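Trolcombe Campers Help Board
Seasonal sites, events and first-timers

First themed weekend at a clothing-optional campground — what do we need to know?
Posted by Kurniawati Manurung, Mar 9, 2023

Hi everybody, and sorry in advance for the length of this. My husband and I are in our fifties and have been going to an ordinary family campground for 21 years. We've finally booked ourselves a couples' weekend at Trolcombe, the grown-ups-only one with the clothing-optional pool and the Saturday night dance. We are excited! We are also nervous wrecks. The confirmation email told us our site number (152) and what time the gate opens, and not much else.

So I have a few things I'd love help with from people who have been. I'm putting them in a list so I don't ramble.

Do we have to be undressed anywhere, or can I keep my cover-up on until I feel brave? I'm fine with other people being bare, I just don't know how I'll be on the first day.

Is there somewhere indoors to sit and talk in the evening if it rains? We'd rather meet people over a cup of coffee than at the dance, at least to begin with.

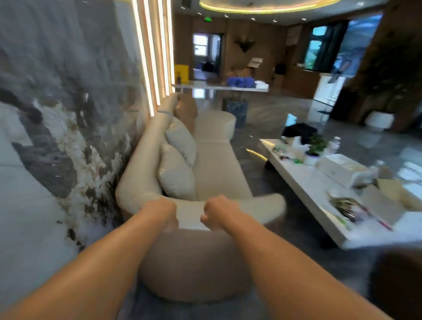 What about phones?

My sister has one of those jobs where people look you up, and I'd hate for a picture with the two of us in the background to go wandering. Do they take phones away at the gate, or is it the honor system?

Getting in with a trailer

Ours is a Sterkari, on the long side, and my husband worries about backing it in with an audience. Can we come early?

Thank you so much, and please be kind, we're new at this.

Jamila Rathnayake

Welcome! You sound just like we did before our first one, right down to the cover-up. Wear it as long as you like. The pool deck itself is the only place where swimsuits are frowned on, and even there a towel or a robe is fine while you're in a chair. Plenty of people stay dressed the whole first day and you'd never know who was new and who was chilly.

Do bring towels, more than you think. You put one down any time you sit bare on anything, inside or out, and that goes for your own folding chair if a neighbor might borrow it. We carry one over the shoulder all weekend and have a spare hanging on the awning. It's the one rule people really will speak to you about — nicely, but they will.

As for being asked to dance, or asked anything else, "no thank you" is the end of it. You don't owe a reason. If somebody asks twice, tell the office. They sent a man home in February from the indoor mixer for that and I thought the better of them for it. And yes, there are always couples who came only to swim and play cards. We were those couples for two seasons and still are, mostly.

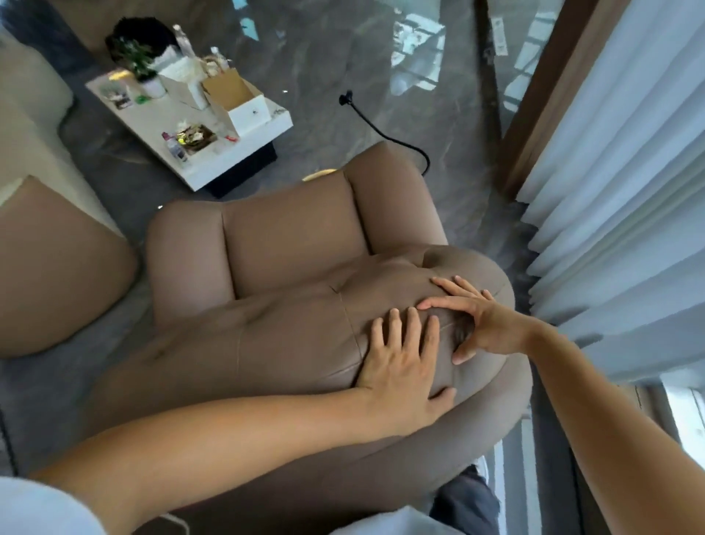

Shafiq Matubbar

Phones: they put a sticker over the lens at check-in, front and back. You keep the phone. Take the sticker off anywhere but inside your own trailer and you're out, no refund.

Backing in: 152 is on the outside of the loop, easy. Gate won't open early for anybody, I've tried.

Ilse Gerlach

Only adding that the dance starts later than it says on the flyer, so eat a proper supper. Bring earplugs if you turn in before midnight. And a flashlight, the path down to the showers is dark and has roots. We'll be over on 62 with the green awning, so stop by and say hello, dressed or not!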